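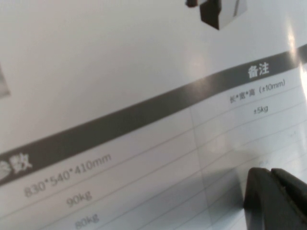
3.2 제품 책자의 열람 및 제원 확인

1. 책자는 평평한 탁자 위에 펼쳐 놓고 열람한다.
2. 제원표의 수치는 비고란의 허용 오차와 함께 읽는다. 외형 치수 830*540*410mm에는 ±10mm가 적용된다.
3. 치수는 길이, 너비, 높이의 순으로 대장에 옮겨 적는다.

주의: 광택 용지는 조명이 반사되면 글자를 읽기 어렵다. 책자의 방향을 조정한 후 기재한다.
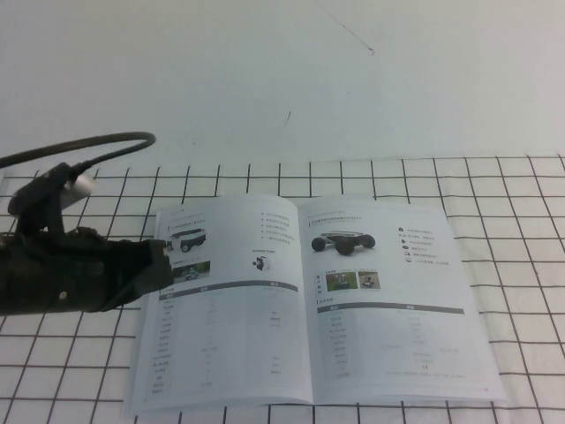
4. 좌우 면에 각각 제원표가 있는 경우 해당 제품의 사진과 표가 같은 면에 있는지 확인한다. 두 표의 수치를 한 항목에 섞어 기재하지 아니한다.
5. 접힌 부분을 손으로 눌러 펴지 아니한다.
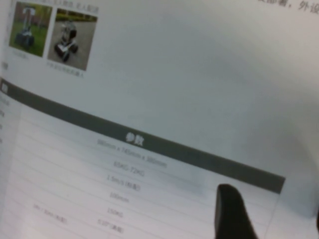

Datgate 자료관리팀

6. 중국어 표제는 대장에 다음과 같이 기재한다.
参数: 제원
备注: 비고
7. 사진 설명문은 원문을 그대로 옮기고 번역문을 병기한다. 판독이 되지 않는 글자는 빈칸으로 둔다.
8. 기재를 마친 책자는 115번 서가에 반납한다.

참고: 대장 서식의 변경은 Comfort Tsikata에게 서면으로 신청한다. 개정 서식은 8월부터 사용한다.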